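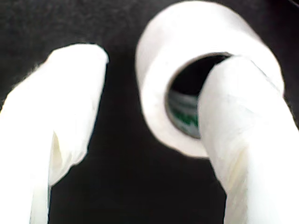 JIRKNESS, Tuesday, May 15, 2018

Dadska Open House Sign Set
Item no. 1846
$142.00 per set

Spring is when most of our customers list their homes, and every year we get the same calls from folks who have a lovely house to show on Sunday and a sign that blew over on Saturday. We put the Dadska set together with them in mind. It has everything you need to bring people from the main road to your front door, and it all goes into one carry bag that fits behind the driver's seat of an ordinary car (we've tried it in several of ours, including one very small hatchback!).

The set works just as well for agents with a full calendar as for owners selling on their own. If you only hold one or two open houses in your life, you may prefer to rent, and our Urquhart Street store will be happy to set that up for you when you stop in.

What comes in the bag
Steel sign frames with folding legs
Printed OPEN HOUSE panels, red on white or blue on white
Arrow riders that can face left or right
Blank address panels
Ground stakes for soft lawns
Zippered carry bag with shoulder strap

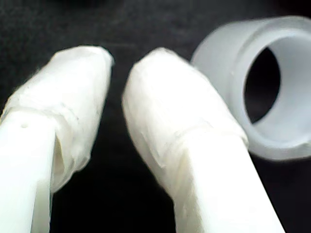 Address panels are the part people ask us about most, so let us go on about them a little. The panels are blank so that you can use them again for the next house, and the numbers and letters peel off cleanly if you take your time and start from a corner. Please do press them straight onto a clean, dry panel and leave it there. We see a lot of panels come back for trade-in with tape wound over the corners, layer on layer, and it ends up much like the tape wrapped around the fingertip at left, all folds and creases with a ragged edge where it stops. Buyers pulling up to the curb will notice that sooner than you'd think, and it holds dirt besides. If a number won't stick, wipe the panel with a damp cloth, let it dry and try once more. Spare number packs are $11 and we keep plenty at the counter.

Setting up
Open the legs all the way until you feel them lock. On grass, push the stakes in first and slide the frame down over them. On pavement, a small sandbag across the crossbar will do nicely. It's a good idea to ask your town where signs are allowed before the big day, as some places don't want them on the strip between the sidewalk and the street.

New since February
The leg hinges are now the same ones used on our larger Ustar yard post, and they fold with much less pinching of fingers. Older Dadska frames can't take the new hinge, but all riders and panels still fit them.

Ordering and returns
Sets are kept in stock in both colors. Unused sets may be returned within 10 days with the receipt. Custom printed panels can't be returned, so please read your proof over slowly before you approve it, and have somebody else read the phone number out loud to you.

Related items: Ustar yard post, spare number pack, sandbag pair, brochure box with lid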